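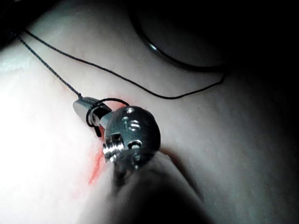

4. Working with the part and the thread

4.1 The part itself

I should say up front that I got fond of this thing. We called it the knuckle from the first afternoon on, and the name stuck so well that Daniyal Bukhari had to go through our notes later and work out which "knuckle" meant the part and which meant somebody's sore finger. It's a small, bright metal piece with a short polished shaft and a rounded, ball-like head, and a narrower neck where the two meet (Figure 3). The neck is what this section is about. That's where the thread goes.

The head has a fair bit going on. There are small round holes in it, a rectangular slot, and a short threaded section poking out of one side, so a person looking for somewhere to anchor a thread has choices. In our pilot we gave people the part and a length of black thread and asked only that they attach one to the other "so you'd trust it." Most went straight for a hole. A few tried winding around the screw threads, which looks like a great idea (there are grooves right there!) until you pull along the length of the screw and the whole coil starts creeping toward the end. We wrote all of that up in Section 2 and I won't go over it again, except to say that the neck came out as the place we wanted to study. It gives you a plain, smooth waist with something wider on at least one side of it, and you can get a loop onto it without a needle.

4.2 Thread

All the thread in the main study was the same thin black stuff, sold by Orngate on a small spool and cut to length before each session. I picked black because it shows up so well on a pale pad. You can follow a strand across the pad in Figure 3 with no trouble at all, even where it wanders off in a long lazy curve. We had started with a white thread from Ralitz and I spent most of an evening squinting at it under the lamp, and after that there was no real discussion.

New thread has opinions. It comes off the spool wanting to stay curled, and it picks up twist as you handle it, so that a piece you laid down flat will have a slightly bumpy, twisted stretch in it ten minutes later. One of the strands in Figure 3 has this look toward the upper left. In our notes we marked it "beaded," and we kept the mark separate from actual knots, which took some practice to tell apart by eye. If you're going to repeat this work, please do the same from the beginning. We didn't, and the first batch of notes had to be read again with a magnifier and a lot of coffee.

We also tried pressing the thread flat before use (a warm iron, a folded cloth, nothing fancy). It helped with the curl and did nothing for the twist. I dropped it after the pilot.

4.3 The pad

People laugh when I say the pad mattered, so let me make the case. Small metal parts with a round end roll. On the bare bench at Lellov, where we ran the first sessions, the knuckle would swing around on its own head the moment you let go, and whoever was tying would end up pinning it with a fingertip and doing the rest one-handed. A soft, pale, slightly textured pad settles it down. The thread behaves better too. It stays more or less where you drop it, and it doesn't get swept off by a sleeve quite so easily.

The drawback is that a soft pad grabs lint. Glenys Heywood wiped ours down between sessions with a damp cloth and then let it dry completely before the next person sat down, and she was strict about the drying. A damp patch makes thin thread cling, and then you're peeling it up with a fingernail and adding exactly the kind of twist I was complaining about a minute ago.

We used the one pad color throughout. I'd have liked to try a dark pad with light thread, mostly out of curiosity, and it's on the list.

4.4 What we asked people to do

Each of the 40 people who took part worked alone at the bench. The task was always the same: get a loop of thread around the neck of the part, snug it up, and leave a short tail. We showed them a finished one first and let them handle it as long as they wanted. There was no time limit, and we said so twice, since people rush anyway. Nobody was told which way to go around. I was really curious about that one and didn't want to nudge them.

We called a loop "seated" if it sat in the neck all the way around and stayed there through a gentle pull on the long end. We called it "riding" if any of it had climbed onto the head or slid off down the shaft. The tail was noted as short, long or none. A still picture can show you where a loop is lying and that it has a free end, as in Figure 3, but it can't tell you how the loop takes a pull, so every seated/riding call was made by hand at the bench and never from pictures.

Across the whole study people made 3088 attempts, and 2996 of those gave us something we could score. The ones we lost were mostly lost to dull causes. The thread broke, or the part got dropped and the loop came off before we'd had a look, or in one memorable stretch of the morning I simply forgot to write things down.

4.5 What tying looks like up close

I'd expected the wrap to be the hard part, and for nearly everybody it wasn't. Getting the thread around the neck took a moment. The trouble came right after, while they were changing their grip to tighten it. You have to let go of something, and for that instant the loop is just lying there, and springy thread will open up if you give it a chance. The people who did well had all found some way of keeping a light pull on the long strand through the changeover. Some held it under the little finger. Others laid it out across the pad and put the side of their hand on it. One man held it in his teeth, which we hadn't thought to forbid.

The direction of pull made a bigger difference than I would have guessed. If you tighten while pulling toward the head, the loop comes up against the wider metal and has somewhere to stop. If you pull the other way, it's more likely to wander down the shaft, which is polished and gives it very little to hold on to. Daniyal spotted this long before I did, and for a while I argued with him about it (he was right, and I've bought the sandwiches).

The tail is the other thing I'd point to. A short free end hanging off the loop looks like a detail, and people who were new to this kind of work tended to leave hardly any. Then the first pull would draw the end back through and they'd be starting over. By the end of a session they were leaving more, usually without having been told. We logged 77 cases in which a person undid a perfectly good loop of their own accord just to get a better tail, and I find that sort of touching.

4.6 Stray thread

Loose ends lying around on the pad deserve a mention. A strand that runs well away from the part can catch on whatever else is on the bench, and in our sessions it did, over and over. The lamp base was the worst for it, followed by the lid of the thread box. In the later sessions we cleared a hand's width around the pad and that cut down on the swearing.

We also had to decide what to do when there were two strands near each other and it wasn't obvious which belonged to the loop. Our rule was to follow each strand by eye from the neck outward, and where we couldn't be sure, to write "unclear" and leave it. I know that sounds feeble. The other choice was to lift a strand and see what moved, and lifting it changes the thing you're trying to record.

4.7 A few limits

This was one part, one thread and one pad. I can't tell you how any of it carries over to a thicker neck or a rougher finish, and I'd be careful about waxed thread in particular, which grips itself in a way ours didn't. Berchtold has offered to lend us a set of parts with duller surfaces, and we'd like to run the same task on those in June, with the same seated/riding calls and the same person making them. We'll keep the black thread. The measurements of how hard people pulled, such as they are, come in Section 5, along with the breakages.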